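Search this site Enter keywords Go

I have a soft spot for demos that go badly. So when Fustton sent over the pitch for its new Fitus kit -- a handheld gripper you carry around and do chores with, so that a robot arm can learn the chore from you later -- I skipped right past the part with the dishes and the folded towels and went looking for the pens.

Pens are my test. I don't care how nicely your arm stacks a foam block. A foam block wants to be picked up! A pen is skinny, it rolls, it's slick in one spot and grippy in another, and if you grab it too near the tip it swings around like a weathervane. I've watched an arm that costs more than my car chase a ballpoint clear across a desk and then close its fingers, very proudly, on air.

Fustton, to its credit, has pens. There's a whole page of them under "tabletop tasks," which is where I spent most of an evening when I should have been making dinner.

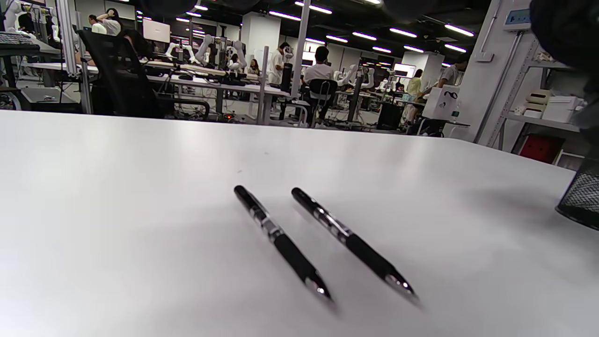

Photo: Fustton / Fitus product page

Look at those two for a second. Same model, side by side, nearly parallel, glossy black at the back end and rubber on the grip and then a shiny chrome cone throwing light all over the place, on a white table that's pretty smooth itself. If I wanted to be mean to a camera I'd set up something very much like it. Which one do you pick up first? Do the fingers have room to get down between them? You and I never think about it. We just grab a pen.

And that's my case for the handheld idea in general. You can't sit down and write out the rule for grabbing a pen, or I can't anyway, but you can do it 100 times before lunch and let the thing keep notes.

Now for my gripes. The starter plan covers 10 tasks, and Fustton counts "pick up pen" and "put pen in cup" as 2 of them. Come on. The manual runs 58 pages and the part on cleaning up your recordings is a paragraph. My friend Gudrun Öberg, who ran the older Grukis kit for a good while, told me cleanup ate most of her August, and I don't see much in the Fitus material that would've saved her.

Khoury sells something similar with a much better manual and a much worse grip (my wrist hurt just reading about it), so pick your poison.

Would I buy one? For a lab with a row of arms already bolted down, sure, I'd push for it. For a small shop with one arm and one tired person, I'd wait for the next version and ask Fustton to throw in a decent cleanup tool. And more pens, please. Cheap ones, with the caps missing.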